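4.2 How sole traders respond to a simpler filing form

We turn now to the question that got this project started: do people who work for themselves file earlier when the form is shorter? Our panel covers 2,107 sole traders in the Kisard district, all of whom moved to the short form in January. Koech and Minja had already shown that late filing is heaviest among those whose profits sit just above the exemption line, and we were delighted to find that this is exactly where the new form matters most. Traders in this band filed a median of 30 days earlier than they had under the old rules, while those with higher profits hardly moved at all.

Figure 3. Simulated workspace with two robot arms and a small cabinet on a brown tabletop. 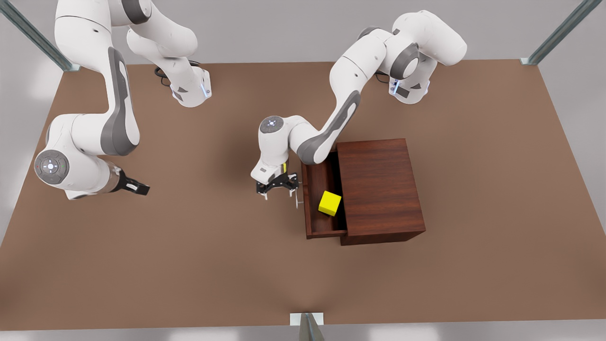
Why should the gap be so wide? One reading is simple cost. A trader with high profits usually pays a bookkeeper, and the bookkeeper files on the same schedule whatever the form looks like. A trader near the line does the work at the kitchen table, often late in the evening, and every page removed is time given back. Our interviews fit this story nicely (the full notes are in Appendix B), though they cover only eight households and we would love to see them repeated on a larger scale.

A second reading, suggested to us by Halima Shemweta, is that the old form scared people. It asked for eight separate schedules, most of which a small trader could leave blank, and several people told us they put the whole thing off for fear of leaving the wrong one empty. We can't fully separate fear from cost with these data. The late-payment records offer a promising way in, however, and Section 4.3 takes them up, starting with traders who filed on time but paid after the deadline.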